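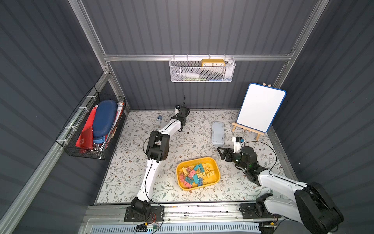

1/ I've been meaning to write something about leafy prints for ages, because every time I mention that I'm drawing one I get the same three messages asking how you stop it looking like a shower curtain. So, a long thread, put the kettle on. The kind I mean is the soft, scattered sort you find on tablecloths and pillowcases and the insides of nice drawers. The one on the mat there is a fair specimen: cream ground, grey-green leaves, small brown flowers dotted through so your eye has somewhere to rest. I could look at that sort of thing all day, and some days I do.

2/ A bit of background for the new people (hello!). I took up block printing when my youngest started school, in an evening class above the old Gagnon shoe shop in Sullimbridge. The teacher was Getachew Birhane, who is the most patient person I have ever met and who let me ruin a truly embarrassing amount of cotton before he said a word about it. What he finally said was "you're drawing every leaf as if it was the only one," and I've been chewing on that ever since.

3/ What he meant was that a portrait of a leaf and a leaf in a pattern are two different jobs. In a portrait you want the nibbled edge and the funny brown spot. Put that same funny brown spot in a repeat and it comes back every hand's width, and by the time you've covered a tablecloth it looks like something's been spilled in rows. My first real cloth had a lovely curled leaf in it, my pride and joy. My sister asked why it was covered in prawns.

4/ So now I do two drawings. The first is from life, out in the yard with my tea going cold, and I put in everything I can see. The second is from the first drawing, indoors, with the plant out of sight so I can't cheat. Whatever I still want to draw the second time goes in the pattern. Usually it's the way the stem bends and how the leaves sit along it, in pairs or taking turns. The veins get one line, two if I'm feeling generous.

5/ Somebody asked last time about plants to start with. Gum leaves are marvellous, as long as you don't mind everyone in the family having an opinion about which gum it is. Wattle is much harder than it looks. I love anything with a row of small leaves down a thin stem, because the stem does all the travelling for you and you can bend it wherever there's a gap. Ferns I would leave until you've got your hand in, they turn into feathers on you.

6/ Now, gaps! This was my big trouble for years. You draw your sprigs, you place them nicely, you print them up, and there's a river of bare cloth running corner to corner that you never saw on the paper. The trick I was taught is to pin it up on the far wall, go and do something else (I hang out the washing), and then come back in with your glasses off. Anything that still shows as a stripe without your glasses is going to show from across a dining room.

7/ You mend a river by letting something lean into it. I used to plug mine with a spare flower, and then of course I had a row of flowers where the river had been, so no better off. These days I'll turn a stem so its tip crosses the gap, or let one leaf come away from its branch and float a little. Loose leaves are a great kindness to the pattern maker. Look closely at an old tablecloth and you'll find them everywhere, attached to nothing at all and looking perfectly content.

8/ On colour I'm a bit of a bore, I'm afraid. I mix my greens with much more grey than seems sensible. In the jar they look like pond. On cloth, beside a warm ground, they freshen right up, and a proper bright green straight out of the tub will shout at you over breakfast for as long as you own it. I got this from Tullio Morelli, who sold me my first decent inks and would quietly swap the tub in my basket for a duller one while I was looking at brushes.

9/ Then a little bit of something warm. Rust, orange, brick, a soft brown, it doesn't need to be much. I keep my flowers small and I let them come in buds as well as open, so they don't all face the front like a school photo. If you're only printing two colours and one of them is green, make the other one your warm one and let the stems go green with the leaves. If you've got the patience for a third colour, give the stems a greyish beige and you'll be amazed how much lighter the whole cloth feels.

10/ Something I wish I'd understood sooner is that almost no one ever sees a cloth from straight above, the way we draw it. They see it from a chair, sliding away from them toward the other side of the table, and with a crease or two in it. The far leaves bunch up and the near ones stretch out. So before I cut a block I lay the paper on the kitchen table, sit down, and have a good look from where my toast would be. Thin branching stems and little oval leaves hold up beautifully like that, even with a shallow fold running through them. Big round blooms tend to go a bit squashed. 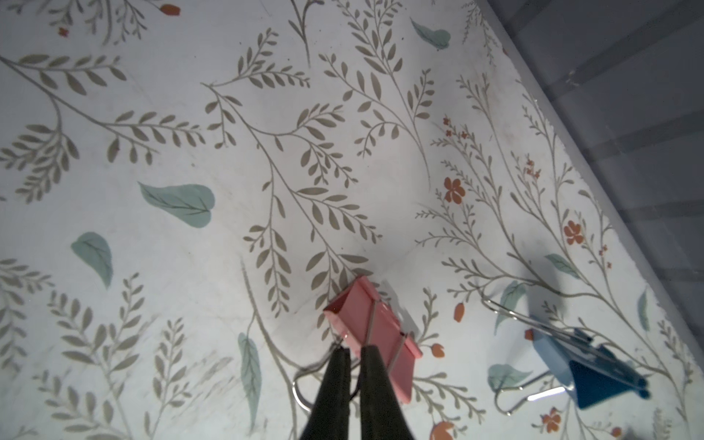

11/ Cutting the block. I use soft lino for anything under the size of my hand and I warm it on the hot water bottle first, which my husband finds very funny. Cut the stems before the leaves. If your tool is going to slip (mine always slips in the first ten minutes) you'd rather it slipped while there was still plenty of lino left to redraw on. And turn the block, keep your hand still. I have a scar from learning that one, and a very nice tea towel that came out of the same afternoon.

12/ Cloth! I wash everything twice before it goes near ink. The shop will tell you it's ready to print and the shop is being hopeful. My favourite for tablecloths is the Gundari half-linen, the undyed one, a warm creamy colour that does half the work for you. I bought the end of a bolt in March and I've been rationing it like chocolate. For practice I use old sheets, the older the better, and I've never once been sorry to have too many of them in the cupboard.

13/ For those who like their sums, my last cloth took 158 pressings of the block. I only know because I marked them off in pencil on the wall beside the bench, and I've since had to explain that to the person who painted the wall. It's slow work and I love it. I put the radio on, I do a row, I go and stir the soup, I do another row. If you try to get it all done before school pick-up you will press one upside down. I've done that as well, and it's the bit of the cloth my daughter always looks for.

14/ A few of you wanted to know about repeats that don't look like repeats. The half drop is your friend. Print your first column as normal, then start the next one half a block lower, and carry on like that. It sounds fiddly and it takes one evening to get the hang of. My sprawly one, the pattern I call Brondesov after the street we lived on when I drew it, looked like bathroom tiles until I dropped the second column, and then all at once it looked like a hedge. I rang my mother to tell her and she was very nice about it.

15/ Caring for the thing once it's made. Iron it on the back to set the ink, through a clean cloth, for longer than you think. Then use it. I had a friend keep one of mine in tissue for years, and when she got it out there was a yellow line along every fold that never did leave. Mine have had beetroot on them, and candle wax, and a good deal of a toddler's art career, and they've gone softer and paler and I like them better every winter.

16/ I'd love to see yours, finished or not. I especially want to see the one you gave up on, because I've got a whole drawer of those and I'd like to feel less alone with it. If you've got an old family cloth with leaves on it, post a corner of it, I collect them. Tomorrow morning I'm having another go at wattle, so if I'm grumpy in the replies, you'll know how it went.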